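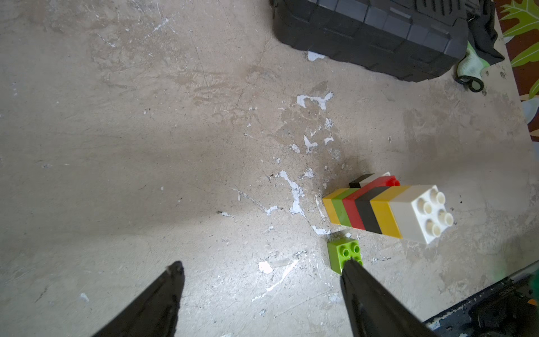 Figure 7.1 Toy bricks on a worn concrete floor. The stack is on its side, with its layers running from left to right. Compare the green brick beside it, studs up.

CHAPTER 7
Standing Up, Lying Down

Most books on structures begin with a cathedral. The cathedral is photographed at dawn, it has been standing for centuries, and the reader is invited to feel humble before it. We have nothing against cathedrals, but few of our readers will be asked to build one by the end of term. We begin on the floor.

Read the stack in Figure 7.1 from the left: yellow, green, red, black, yellow, white. Each color is one layer. Turn the page a quarter turn in your mind and you have a small tower, with the white brick at either the top or the bottom depending on which way you turned it. The studs settle the matter. They stick out from the free face of the white brick, so white is the top. Already you have done a piece of structural reading, and it cost you nothing but a stiff neck.

What the picture can't tell you is how the stack came to be on its side. It may have been pushed. It may have been built that way, or laid down carefully by someone who wanted a brick-sized sausage. Engineers who look into failures meet this problem all the time. They arrive afterward, look at what is on the floor, and have to resist the story that comes to mind first. We will ask you to resist it as well, at least until Section 7.4.

What you can say is that the layers are still joined. That is a fact about connections, and connections get Chapter 8 to themselves. For now, keep two questions apart that people love to run together. Does the thing hold together? Does the thing stay up? A stack can do the first perfectly well while making no attempt at the second. So can a bookcase, a refrigerator and a bus.

7.1 What a tower wants

A tower doesn't want anything, of course, and the editors have asked us to say so. It is still a handy way to talk. Gravity pulls on every part of a tower, and for our purposes we can swap all those small pulls for one big pull acting at a single point, the center of gravity. In a plain stack of matching bricks this point is in the middle: halfway up, halfway across, halfway back.

Now draw a line straight down from that point. If the line lands inside the base, the tower stays where it is. If it lands outside, the tower leaves. That is very nearly the whole chapter, and students who are short of time have been known to stop here. They tend to come back to it in the spring.

The base means the area the tower stands on, out to its edges. For a square brick it is a square. For a chair it is the shape you would get by stretching a rubber band around the feet, so the base of a chair includes a good deal of floor that the chair never touches. People find this hard to believe until they sit on a stool with three legs and reach for the salt.

7.2 Tall, thin and sorry

Take a tower 300 millimeters high with a square base 100 millimeters on each side. Treat it as solid and the same all the way through. Its center of gravity is 150 millimeters above the floor and 50 millimeters in from any side.

Stand this tower on a board and begin to tilt the board, keeping one edge of the tower's base square to the slope. Assume that the tower doesn't slide. (Real towers often slide first, and we will deal with them later, when we are in a better mood.) As the board tilts, the line from the center of gravity creeps toward the lower edge of the base. It reaches that edge when the slope rises 100 for every 300 across, or one in three. Any steeper and over it goes.

Cut the tower down to half its height and the slope it can stand on doubles, to two in three. Leave the height alone and double the width, and you get the same two in three. The ratio of width to height does all the work. The weight of the tower never appears in the sum, and readers who feel that something heavy ought to be harder to tilt over are invited to check the sum again and then go for a walk.

Weight comes back when you push. Press sideways on the top of the same tower, on a level floor, and you are turning it around the bottom edge on the far side. Your push works at a distance of 300 from that edge. The weight holds the tower down, and works at a distance of 50. To start the tower tipping you need a push of one-sixth of its weight. So a heavy tower takes a bigger push than a light one, though both would have toppled at the same slope. These two results are not in conflict. They answer different questions, and a surprising amount of grief in workshops comes from answering the wrong one with great care.

Lay the tower down and try again. It is now 100 high and 300 long. Pushing at the top along its length, you would need one and a half times its weight to tip it up on its end, and long before that it would have slid across the room. Lying down is a very successful position. Structures keep discovering it.

7.3 The floor is part of it

Look again at Figure 7.1, this time at the concrete. It is scratched, there are fine cracks in it, and splashes of white paint are scattered over it. Most students, asked to sketch a tower, draw the tower and then add a straight line underneath to keep it company. The line is doing more than they give it credit for.

A floor pushes back. If the floor is flat, it pushes back over the whole base. If the base sits on a lump, the floor pushes back at the lump and perhaps at one corner, and the useful base shrinks to whatever lies between them. Your tower may measure 100 millimeters across and behave as though it measured rather less. A small bump matters little to a wardrobe and a great deal to one brick.

We can't tell from the picture how thick the paint is, so we make no claims about that particular floor. Find one of your own. The best are in garages, where there is always a spot that somebody was going to sand down.

Builders have known all this for a very long time, and it is why the slowest and dullest part of putting up a tall building takes place below ground. Chapter 11 covers foundations. It has fewer jokes.

7.4 Working with bricks

You will need toy building bricks of the chunky kind, as many as you can borrow. Owners of bricks are usually small and drive a hard bargain. Sixteen will do nicely. The Pellside classroom set is fine, so is anything from a thrift store, and mixed colors are better than plain because you can talk about the layers without counting up from the bottom every time.

Build a single column, one brick wide, on a hard floor. Keep a note of the order of colors as you go. Push gently with one finger near the top, a little more each time, and watch the bottom edge on the side you are pushing from. Just before the column goes, that edge lifts. Learn to see the lift. It is the most useful quarter second in the subject.

Let the column go over and don't tidy up. Draw what is on the floor. Mark which layers are still joined, which way the studs point and how far anything has rolled or skidded. Then give the drawing to a classmate who was out of the room and ask for an account of what happened. Compare it with what you saw. Classmates are often wrong, and always sure.

Do it again with the bottom two layers made wider, using four bricks to a layer. Then put the wide layers at the top. Almost everybody predicts which of these is the poor idea, and it is still worth doing for the noise.

Keep your drawings. You will want them in Chapter 8, where we return to the stack that stays in one piece on the way down and ask whether that was good building or just tight plastic.

Words to know before you go on: base, center of gravity, slope, tipping edge, layer.

22 comments – showing 5

rostach_shop
Used this with my evening group. The push test on page one of 7.4 works much better on tile than on carpet. On carpet the whole column sort of bows politely before it goes.

hondach77
Is the one-sixth right? I keep getting one-third.

rostach_shop
@hondach77 You are using the full width. The weight acts through the middle, so the arm is 50 and not 100. I did the same thing and argued with the book for an evening.

hondach77
Got it, thanks. In my defense it was late.

gravel_and_tea
My copy is the old Özkan Press printing and it still has the cathedral. I miss the cathedral a bit. My daughter prefers the bricks and wants to know why the yellow ones aren't next to each other. Does anyone have the answers for chapter 11?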